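Break room

From Flumell, the open reference

A break room (also breakroom, lunchroom, or, in more hopeful firms, "the commons") is a space in a workplace set aside for employees to eat, drink and sit down without being paid for it. It usually holds a table, a coffee maker and a refrigerator that everyone agrees should be cleaned. In many small offices the break room has no walls of its own and consists of a table that people have stopped working at.

Contents
1 History
2 Furniture
3 Decoration
4 Etiquette
5 See also

History

Early factories saw little need for a place to rest, as rest was thought to happen at home. Workers ate beside their machines or on the steps outside. Lunchrooms spread as plants grew larger and crumbs became a cost. The office version came later and borrowed most of its parts from the kitchen, leaving out the stove.

At the Lynch seed warehouse, an often-cited case, a lunchroom for 112 workers was fitted with seats for half of them. Management called this "rotation."

Furniture

The round table is the usual choice for small offices. It is said to put everyone on equal footing, though the person nearest the coffee maker still ends up pouring. Designer Osian Gough, whose Illine table was sold to offices in the region for many years, argued that a round top could seat up to 5 people "if two of them are getting along." Long tables are found where staff are many or where the room was once used for meetings and has not been told otherwise.

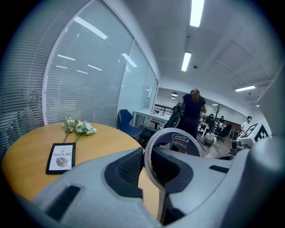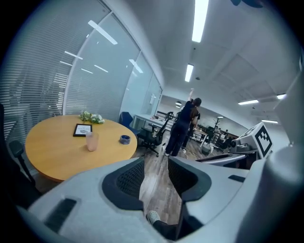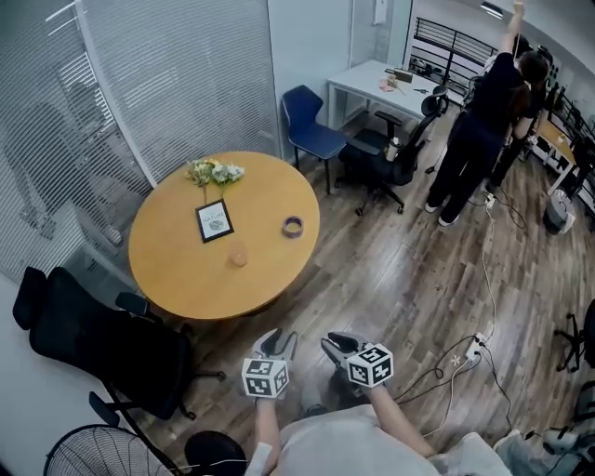 Views of an office. The first and third show a round table with flowers and a small black-framed card.

Decoration

Break room decoration is rarely planned. Artificial flowers are common, as they survive long weekends and budget reviews. Framed words and prints tend to favor nature, calm and the sea, none of which is provided. A survey of 500 office workers by the trade newsletter Herard found that most could not say what hung in their own break room, and that two were sure they did not have one.

Etiquette

Rules are mostly unwritten until someone microwaves fish, after which they are written, laminated and taped to the door. Food left in the refrigerator past Friday is held to belong to whoever is bravest. Birthday cake may be cut smaller and smaller but the last piece is never taken.

See also
Water cooler
Cubicle
Potluck

This page was last edited on November 15, 2022.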